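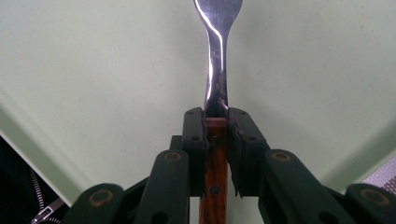

Pinza manual Stodia con un cubierto de mango de madera entre las dos almohadillas.

Pinza manual Stodia de dos dedos
Fabricante: Briltby
Disponible para demostración y venta

La Stodia es una pinza de mano para grabar tareas de manipulación sin mover el robot. El operario la sujeta, hace el trabajo a su ritmo y los datos se usan después para programar o entrenar un brazo con la misma geometría de dedos. Se vende suelta o con el soporte de sobremesa Pitix.

Características

Dos dedos con almohadillas de color verde muy oscuro, acabado mate.
Brazos articulados con pivotes redondos.
Forro interior de goma en la zona de contacto. Se considera consumible: con el uso, el borde se deshilacha y hay que cambiarlo.
Orificios en la parte superior de cada almohadilla.
Peso y medidas: consultar la ficha técnica en PDF.

Contenido de la caja

1 pinza Stodia
2 juegos de forros de recambio
1 llave para los pivotes
Manual en español e inglés

El soporte Pitix y el maletín se piden aparte.

Demostración en Dunne

El 5 de junio de 2026 hicimos una jornada de puertas abiertas en el taller de Dunne. Hülya Yurt llevó la mesa de cubiertos y Zahira Kwok la de textil. Los asistentes probaron la pinza en grupos de 6, con un turno libre al final para quien trajera piezas propias.

En la mesa de cubiertos se trabajó con piezas de mango de madera y cuello metálico pulido. El ejercicio consistía en tomar la pieza por el mango, ponerla en vertical y dejarla en su sitio. Hülya recomienda cerrar sobre la madera, cerca de la unión con el metal. El acero pulido da reflejos fuertes en la imagen y conviene contar con ello al colocar las luces.

Preguntas que salieron ese día:

¿Sirve para zurdos? Sí, la pinza es simétrica.

¿Cada cuánto se cambia el forro? Recomendamos revisarlo cada 3,000 cierres. Si solo se manejan telas, dura más.

¿Se puede lavar? Las almohadillas se limpian con un paño húmedo. No se debe sumergir el conjunto ni aplicar disolventes en las articulaciones.

¿Se alquila? Sí, por un mínimo de 3 meses. El importe se descuenta si al final se compra el equipo.

Próxima visita

La siguiente demostración será en diciembre, también en Dunne. Las plazas se reservan con el formulario de contacto, indicando empresa y tipo de pieza. Se pueden traer objetos propios siempre que no tengan filo descubierto. El acceso es por la puerta de carga y hay aparcamiento en el patio.

Garantía y recambios

2 años de garantía en brazos y pivotes. Los forros no están incluidos. Los recambios se piden con el número de serie de la pinza.

Solicitar presupuesto
Descargar ficha técnica
Ver soporte Pitix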